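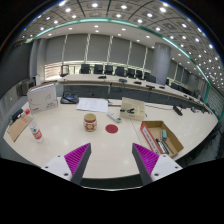

The big table, with a small jar and a water bottle on it.

September 5, 2024

I changed the lights in our hallway and on the stairs, and I want to write down how it went before I forget the details. Some of you asked me in March if the smart bulbs are worth the money. At that time I could not answer. Now I have lived with them for a full summer and I have an opinion.

My apartment in Clarneck is old and the hallway has no window. The switch is at the wrong end, near the kitchen, so when you come home in the evening you must walk through the dark to find it. For years I used the light of my phone. Then I bought a starter kit from Tralleder, with 2 bulbs and a motion sensor, and a small hub which you connect to the router with a cable.

The bulbs were easy. You screw them in, you open the app, and the app finds them. The sensor was another story. The instructions say to put it at the height of your chest, and I did this, and every time my cat sat on the shoe cabinet the hallway became bright like a supermarket. At night this is not pleasant. I moved the sensor lower and turned it to face the front door, and it became better, but then it did not see me when I came from the bedroom. 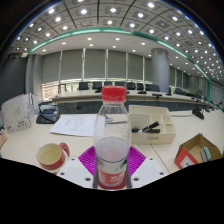
My neighbor Inmaculada Cifuentes has the same sensor and she told me there is a setting for sensitivity. It is hidden under "Accessory details," then "More," then you must scroll down. The normal value was 50 and I put it at 40. I also made a rule that after eleven in the evening the bulbs come on very weak, in a warm color. With these two changes I stopped being angry at it.

On the stairs I have a different product, a light strip from Billden. I glued it under the handrail. The glue that comes with the strip is not strong, and after one week of hot weather one end was hanging down. I bought small plastic clips at the hardware store and since then it stays. The strip does not talk with the Tralleder hub, so I need a second app for it, and this is my biggest complaint about the whole thing. Imogen Sedgwick wrote in a comment here that it is possible to join them with a third app, but I tried for one evening and I gave up. 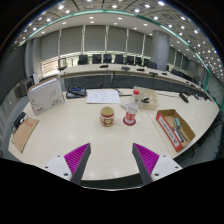
About the electricity I can say little. My bill looks the same as before. The hub is always on, and the bulbs also use a little power when they wait, so I would not buy them to save money.

Would I buy them again? The bulbs and the sensor, yes. The strip, no. I would look for one that works with the hub I already have, even if it costs more. The next thing I want to try is the desk lamp from Cabello, but first I must find out if the dimmer makes noise. If you own one, please write me.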